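Sorting the small stuff: Pieter Buthelezi on fittings, bins and labels

Pieter Buthelezi has run the parts counter at Oosthuizen for 11 years. The shop sells plumbing and bathroom hardware, mostly to repair people and mostly in small amounts. A typical customer walks in with one worn piece in a pocket and wants another one like it. We talked in the back room, where the loose metal fittings are checked and put away.

"People think the counter is the job," he says. "The counter is maybe a third of it. The rest is back here, getting things into the right bin."

When he started, the stock was kept by supplier. Everything from Zidik was on one wall, everything from Noreo on another. That worked for reordering but was slow for customers, who usually had no idea who made the part in their hand. Buthelezi moved the whole room over to sorting by shape first, then size, then finish. The supplier name is now only a code on the label.

"You pick up a short chrome piece with a collar on it. You don't know if it's a cap or a coupling until you look inside. So those live next to each other now. Before, they were at opposite ends of the room, and I walked a lot."

The change was made in June, the slowest month at the shop, and it took longer than he had planned. Old stock was the trouble. Many pieces had come out of their bags years earlier and had no marking at all. He measured each one with calipers and checked the thread against a gauge set that hangs by the door. Anything he could not place went into a tray marked "ask," and the tray is still in use.

"I had an older plumber come by and go through it with me over coffee. He knew more than half of it by touch. Some of it was for faucets they quit making a long time ago. We kept those. Somebody will want one."

Chrome gets more attention than plain brass, he says, and takes up more time. The plating shows every scratch, and a customer who would never notice a mark on a valve under the sink will send back a trim ring with a scuff on it. He wipes chrome pieces with a dry cotton cloth and bags them one at a time. Brass goes in the bin loose. Polished pieces are checked at the rim first – that is where they knock against each other in shipping.

He buys most of his bins from Kullano, the shallow kind with a sloped front. Deep ones look tidy, he says, but parts sink to the bottom and get forgotten. His labels are handwritten in pencil. He tried a label printer for 2 years and gave it up when the print faded under the window.

The cheapest thing in the room is a rubber washer at 99 cents a bag. It is also the thing he runs out of most often. "A man will spend an hour choosing a shower head and then come back for the washer. I put a bag on the counter now and ask before he leaves."

He would like more shelf space and a better lamp over the bench. He has no plans to put the stock on a computer, though the owner brings it up every year.

"I can find it faster than I can type it," he says. 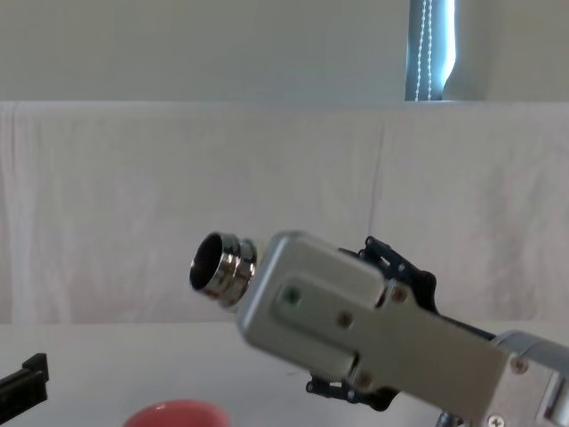 How do you tell a cap from a coupling?

Look through it. A coupling is open at both ends so it can join two pipes, and a cap is closed at one end.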